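How a Church Organ Makes Its Sound

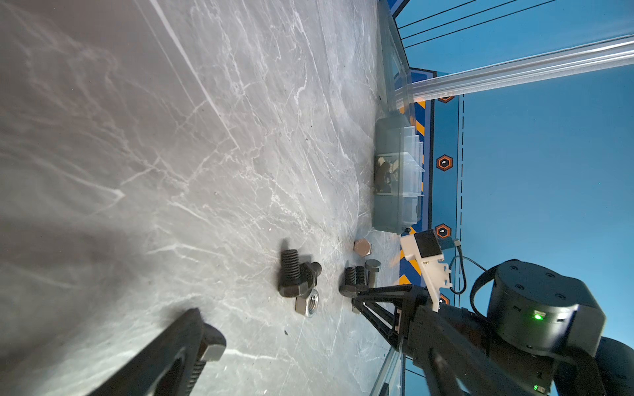

A black hex bolt and a silver hex nut on gray marble.

Many churches have a pipe organ. It is used to lead the singing during services, and it is often played before and after them too. An organ has keys like a piano, but it does not work like a piano. A piano makes sound when small hammers hit strings. An organ makes sound when air moves through pipes.

This page explains the main parts of an organ and what each part does. Words in the list at the end are words an organ builder would use.

Where the air comes from

Air for the organ is pushed in by a fan called a blower. The blower runs on electricity and usually sits in a box or a separate room, so that people in the church do not hear it. Before there was electricity, a person had to pump the air by hand or by foot for the whole service.

The blower sends air into a reservoir. A reservoir is a large container with a top that can rise and fall. Weights or springs press on the top. This keeps the air at a steady pressure. If the pressure changed while someone was playing, the notes would wobble.

Organ builders call this air "wind," even though it stays inside the organ until a pipe is played.

What the keys do

A row of organ keys played with the hands is called a manual. Most organs have two or three manuals, one above the other, and each one usually covers 5 octaves. There is also a set of long keys near the floor, which are played with the feet. This set is called the pedalboard.

Each key is connected to valves under the pipes. When the key is pressed, a valve opens and wind can go into the pipe. When the key is let go, the valve closes and the sound stops. A piano note fades even if you keep your finger on the key. An organ note stays the same for as long as the key is held.

The connection between key and valve is called the action. There are two common kinds. In a mechanical action, thin rods and levers join the key to the valve. In an electric action, the key works a switch, and a magnet helps to open the valve.

What the stops do

An organ has many sets of pipes. All the pipes in one set have a similar sound, and there is normally one pipe for each key. A set like this is called a rank. The player chooses which ranks to use by pulling out knobs or pressing tabs. These are called stops.

If no stops are turned on, pressing a key makes no musical sound at all. If several stops are on, one key can play several pipes together. This is how one player can make a quiet sound for a prayer and a loud sound for the last hymn. The organ in the church at Zokinton has 3000 pipes, and most of them are hidden behind the ones at the front.

Why the pipes are different sizes

A long pipe makes a low note. A short pipe makes a high note. The smallest pipes have a speaking part shorter than a pencil. The largest pipes on some big organs are 32 feet long.

Pitch is measured in hertz, which means the number of vibrations in one second. Most people cannot hear a steady tone below 20 hertz very well. The lowest note of a 32-foot stop is below that line – listeners may feel it as a shaking in the floor or the bench.

Two families of pipe

Flue pipes work like a whistle. Air passes through a narrow slot and hits an edge, and the column of air inside the pipe vibrates.

Reed pipes have a thin strip of metal inside, called a tongue. The air makes the tongue vibrate, as it does in a clarinet.

Pipes can be made of wood or of metal. The metal is often a mix of tin and lead.

Tuning

Warm air makes flue pipes sound higher. Reed pipes change much less, so the two families can go out of tune with each other when the heating is turned on. Tuning is best done at the temperature the church will have during a service.

Words to know

Action: the parts that connect a key to a valve
Blower: the fan that supplies the air
Manual: a keyboard for the hands
Rank: one set of pipes with a similar sound
Reservoir: the container that keeps the wind steady
Stop: the control that turns a rank on or off

Text by Irina Avram. Checked by Ankit Goel.
Last updated 2018-05-23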